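Calora hand-held gripper kit: review after seven weeks of daily use

We run the cleaning and room turnover for a guest house company called Millach. In the spring we took on two Calora kits, the hand-held gripper with the recording software, and started using them to teach washroom and counter work to the machine the company plans to bring in. I supervise the people who do that work. I'm reviewing the kit from their side, as a tool somebody has to hold for most of a shift.

What you get

Each kit is one gripper, a charger, a set of marker cards and a license for the software. Ours came through a dealer, Manninen, and cost 3622 dollars for the pair with the first year's license. The second year is 716 dollars per kit. The dealer's quote did not mention the renewal, so ask.

Setup took most of a morning. The software would not find one of the grippers until we updated it, and the manual covers the older version only. After that we had no trouble with pairing.

In the hand

The grip is comfortable for the first hour. The trigger is light and the fingers close evenly. The ribbed rubber pads hold soap, bottles and folded cloths well. They are poor on anything flat. A single sheet of paper or a thin washcloth lying on a counter takes several tries, and people start to rush.

Weight is the real complaint. Everyone on the team had a sore wrist by the end of the first week – myself included. We now swap every 40 minutes and nobody does more than two turns in a row. Calora recommends breaks but gives no figure. It should.

Working in pairs is harder than the brochure suggests. Over a bathroom sink the two people get in each other's way, and the marker cards are easy to knock. We settled on one person calling the moves out loud. It felt silly and it works.

What it changed for the staff

A task that took a cleaner four minutes takes 12 when it has to be recorded, then repeated. If your manager counts rooms per shift, fix that before the kit arrives. Ours did not, and for the first two weeks the recording people looked slow on paper. Zhuoran Jiang, who leads our morning crew, took it up with the office and the targets were changed.

Some of the work got better. People who had never been asked how they do a counter were asked, and what they said went into the written procedure. Clearing everything to one side before wiping is now standard in all our houses. Two cleaners have moved to recording half time at a higher rate, and both want to keep it.

The worry about jobs has not gone away. The company has said hours will stay as they are through July and has not said anything past that. A kit can't answer the question, but whoever buys one will be asked it on the first day, and should have something to say.

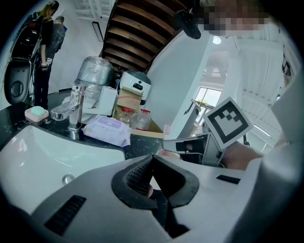

Page last changed: May 8, 2020

Small items around a sink are where the kit earns its price. Soap in a dish, a pack of wipes, jars with lids: the gripper handles all of these once you learn to come in low. The white housing shows every mark, and the vent slots collect dust and need a soft brush. Keep it well away from running water. The manual gives no splash rating.

We also tried the Jostommont glove for a week. It is lighter and easier on the wrist, but the fit was bad for anyone with small hands and we sent it back.

Support has been fair. Email gets an answer in a day or so, the phone line less often. Replacement pads arrived in four days.

I would buy the Calora again for a team that can rotate people. For one person working alone all day I would not – the weight rules it out. Order spare pads with the kit, and get the renewal price in writing.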